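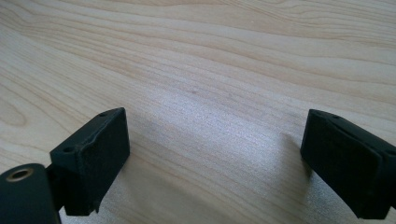

Sorin Dobre has been finishing and refinishing tabletops at Flumeck for 15 years. Most of the work that comes through the shop is pale: maple, birch, ash, and a good deal of timber that arrives with no label and has to be judged by eye. We spoke in December, in the finishing room, with the extractor switched off so that the recording would be usable.

The first subject was gloss, because it is what customers ask for and what they most often regret. Dobre measures it with a meter at three points on every top, two near the ends and one in the middle, and writes the readings on the job sheet.

"People say they want it smooth and shiny," he said. "Smooth I can give them. Shiny depends on where the lamp is. A pale top with a slight gloss under a strong light goes white in one patch, and in that patch you lose the grain. They paid for the grain."

His usual advice is to specify the lighting before the finish. If a lamp hangs directly over the table and cannot be moved, he goes down one level of sheen. If the light comes from the side, he leaves a little gloss in, as it helps to show the wavy figure that a dead matt coating tends to flatten.

The shop uses a water-based lacquer sold under the name Condedine. Dobre chose it for colour. Oil gives a warmer result on dark woods, he said, but on a blond surface it brings in yellow, and the yellow deepens over the years.

"I put two coats on, thin. Between them I sand with a fine paper, by hand, along the grain. Where the grain turns, I follow it. You can hear when the paper is clogged, the note changes. Then I wipe it down and leave it overnight, even though the tin says you can go sooner."

Job 2789 was on the trestles during our talk, waiting for its second coat. It is a dining top for a house in Trotunach, glued up from boards that Dobre selected himself. He had arranged them so that the long bands ran on from one board to the next as far as possible, and had turned one board end for end to avoid a hard change of direction at the joint.

I asked about marks and figures in the wood, and whether customers object to them. He separated the two. A figure, such as an oval with rings curling round it, is part of how the board was cut, and he will place it deliberately, normally towards one side. A speck is another matter.

"A small dark speck, first you find out where it is. Is it on the lacquer, in the lacquer or in the wood? On the lacquer, you wipe it. In the lacquer, it is dust and it is my fault, so I sand back and recoat. In the wood, I leave it. If you dig it out, you have a hole, and filler on pale timber always shows."

To tell them apart he uses a fingernail, then a damp cloth, then a loupe. He does this before quoting for a repair. On several occasions a customer has asked for a full refinish of a top that needed only a wash with mild soap.

On daily care he was brief. Wipe with a damp cloth, dry with a second cloth, and keep abrasive sponges away from the surface. He does not recommend spray polish on lacquered tops. The silicone found in some of them gets into any scratches, and a later coat will pull away from it and leave small craters. He keeps a test panel on the wall to show the effect – a row of pits, each with a raised rim.

Heat he considers a smaller risk than people believe. A warm plate does nothing much. A pan straight from the hob will leave a cloudy ring, which may fade or may not. Standing water at the joints worries him more.

The oldest surface he has worked on was a tavern table with 1662 cut into the underside. He has doubts about the date. The top had been planed at least once, and the legs were plainly later. He cleaned it, waxed it and gave it back.

"There I did as little as possible. The wear was even and the wax was sound. With a modern top it's a different calculation, because the coating does the work and once it's through, it's through."

His apprentice, Filip, is now allowed to do first coats alone. Second coats are still done together, one of them spraying and the other holding a lamp low over the surface to look for dry patches. The lamp is moved slowly from one end to the other, and any fault is marked on a paper plan of the top, never on the wood.

The Trotunach table was due its second coat that afternoon. Dobre checked the room temperature, switched the extractor back on and asked me to close the door on my way out.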